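Cable dressing and speed limits on an arm picking from a tray

Posted in Robots and Automation > Safety and good practice
Saturday, March 14, 2026

Josefien Van Loon

We have one arm on a bench picking mixed small objects out of a shallow tray. I took over the cell in July and I'm trying to write down rules for it, because until now everyone has done it their own way. Two things I can't settle.

First, cables. The gripper and sensor cables run along the outside of the arm. Is there a rule for how they should be fastened, or is it just whatever doesn't snag?

Second, speed. When someone is reloading the tray, is it OK to leave the arm powered and just run it slow? One person here says that under 250 mm/s you can be in reach of it. That sounds too simple to me.

We run 292 picks in a normal session and reload after every 13, so people are in there a lot.

Zhuoran Jin

Taking the speed one first. The 250 mm/s figure is the limit for manual reduced speed, meaning teach mode, with a person holding the pendant and the enabling switch. It does not say that anyone can put their hands in the tray while a program runs in automatic at that speed. If your arm is not set up and assessed for collaborative use, then for a reload it should be in a monitored safe stop or powered down, and the person reloading should be the one who decides when it starts again.

What we do at Trandton:

Park the arm at a fixed position well clear of the tray before anyone reaches in. Same position every time.
Use the protective stop, and check the light or the pendant. A paused program is not a stop.
One person at the tray. If a second person has to help, they say so out loud first.
Restart from outside the reach of the arm, with a separate button press.
Write the reload down in the log with initials.

Yes, it adds time. You could load two trays ahead and swap them, which cuts down how often hands go in. Clamp whichever tray is in use, or it will creep and your taught positions will drift with it.

Read ISO 10218 part 2 for the cell side of it. Your integrator should have given you a risk assessment. If there isn't one, get that done before you write any house rules.

Thijs Mertens

just zip tie them, ours has been fine

Anouk Dierckx

I would not go by the reply above. On cables, I don't know of a standard that tells you how many straps to use, but the arm maker's manual usually covers dress packs and the cable maker gives a minimum bend radius for moving use. Go by the moving figure, since the one for fixed installation is smaller.

Fasten firmly on the rigid sections and leave a loop at each joint. Hook and loop straps are easier on the jacket than zip ties pulled tight. Then jog every axis by hand to both ends of the range the program uses, slowly, and watch the loop at the wrist. It should not go tight and it should not hang below the gripper where it can catch something in the tray. If the wrist turns a long way, limit that axis in software too.

We inspect every 72 hours of running and replace the wrist cables at 2,000 hours whether they look worn or not. Those are our own numbers, so set yours from what you find in the first few inspections. Look for flat spots, shiny patches and cracks close to the connectors. Label both ends of each cable while you have them off.
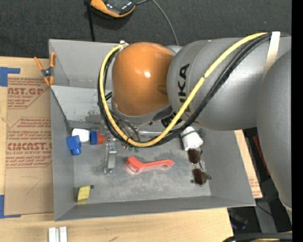 For the inspection sheet I would keep it to one page: date, initials, running hours, each cable by its label, and a box for what was changed. Ours hangs next to the pendant. If a cable gets moved or a strap goes somewhere new, do the slow jog again before the next automatic run and write that down too.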